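검색어를 입력하세요 통합검색 상세검색

4. 바구니와 그 주변의 물건

4.1 담는 자리로서의 바구니

앞 장에서 우리는 Drodo 기록에 참여한 76가구의 식탁과 작업대를 두루 살펴보았는데, 그 과정에서 연구진이 가장 오래 붙들고 이야기한 물건은 뜻밖에도 냉장고나 찬장 같은 큰 가구가 아니라 어느 집에나 하나쯤 있는 플라스틱 바구니였다. 바구니는 장을 본 물건이 잠시 머무는 곳이기도 하고, 씻을 것과 씻지 않을 것을 나누다가 마음이 바뀌면 도로 담아 두는 곳이기도 하며, 때로는 며칠씩 그대로 놓인 채 식탁의 일부처럼 여겨지기도 한다. 참여자들의 표현을 빌리면 바구니에 든 것은 '아직 자리를 못 찾은 것'이다. 이 말이 마음에 들어 본 장에서는 이를 '유예된 정리'라고 옮겨 쓰기로 한다.

유예된 정리가 잘 드러나는 것은 서로 종류가 다른 작은 물건이 한 바구니에 섞여 있을 때이다. 그림 3의 하늘색 바구니에는 오이처럼 생긴 초록색 채소와 검붉은 것, 윤이 나는 주홍빛 물건이 함께 들어 있고, 뒤쪽으로는 은회색의 납작한 쟁반이 따로 놓여 있다. 바구니의 옆면은 격자 모양으로 트여 있어서 안에 담긴 것의 색이 바깥에서도 어느 정도 짐작된다.

그림 3. 갈색 상판 위의 바구니와 쟁반

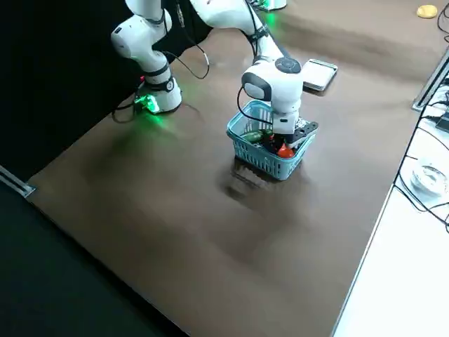
이런 트인 옆면을 두고 참여자들의 의견은 꽤 갈렸다. Lirkmont 단지의 한 참여자는 안이 비쳐 보여야 채소를 잊지 않고 먹게 된다며 뚜껑 있는 통을 모두 치워 버렸다고 했고, 같은 단지의 다른 참여자는 손님이 올 때마다 알록달록한 것이 눈에 걸려서 결국 천을 한 장 덮어 둔다고 했다. 두 사람 모두 같은 모양의 바구니를 5년 넘게 써 왔다고 하니, 물건의 생김새만으로 쓰임을 설명하기란 역시 쉽지 않은 일이다. 우리가 면담 때마다 바구니를 '어디에' 두는지와 더불어 '언제까지' 두는지를 꼭 여쭈어본 것도 그런 까닭에서였다.

쟁반은 조금 다르게 이야기되었다. 쟁반에 올린 것은 곧 쓰거나 곧 옮길 것이라는 감각이 참여자들 사이에 넓게 퍼져 있었고, 그래서인지 쟁반 위의 물건을 며칠씩 내버려 두었다고 말할 때면 다들 조금 미안해하는 기색이었다. 바구니의 느긋함과 쟁반의 분주함이라고 할까, 납작한 면과 오목한 안쪽이 이렇게 다른 마음가짐을 불러온다는 점은 처음 설문지를 만들 때에는 미처 생각하지 못한 부분이다.

4.2 작은 기기가 놓이는 가장자리

바구니와 쟁반이 작업면의 한가운데를 두고 다툰다면, 작은 전자기기는 대개 가장자리로 물러난다. 표시창과 단추가 달린 손바닥만 한 기기들을 참여자들은 '늘 거기 있는 것'이라고 불렀고, 정리할 대상으로 꼽은 경우는 드물었다. 그림 4에서도 흰색과 밝은 회색이 섞인 기기가 살짝 기울어진 채 한쪽으로 치우쳐 있으며, 회녹색 표시창 아래의 빨간 단추가 연한 회색빛 면과 대비되어 먼저 눈에 들어온다. 우리는 이런 기기의 용도를 분류에 쓰지 않았다. 쓰임이 무엇이든 가장자리에 남는다는 점, 그리고 닦을 때에만 잠깐 들렸다가 제자리로 돌아온다는 점이 면담에서 거듭 나왔고, 본 연구의 관심도 그쪽에 있었기 때문이다.

그림 4. 연한 회색 면과 소형 기기
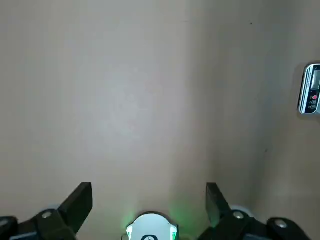
4.3 면담 자료와의 대조

면담은 저녁 설거지가 끝난 뒤에 이루어진 것이 많아, 말씀하시는 도중에 바구니를 끌어다 속을 뒤적이며 설명해 주신 분들도 계셨다. 녹취에는 그 부스럭거리는 소리까지 남아 있어 옮겨 적는 데 시간이 제법 걸렸지만, 덕분에 물건을 꺼내는 순서와 말의 순서를 나란히 놓고 볼 수 있었다. 대조에는 Starnus 표기 방식을 따랐으며, 바구니에서 쟁반으로, 다시 쟁반에서 바구니로 되돌아온 물건은 따로 묶어 다음 장에서 다룬다.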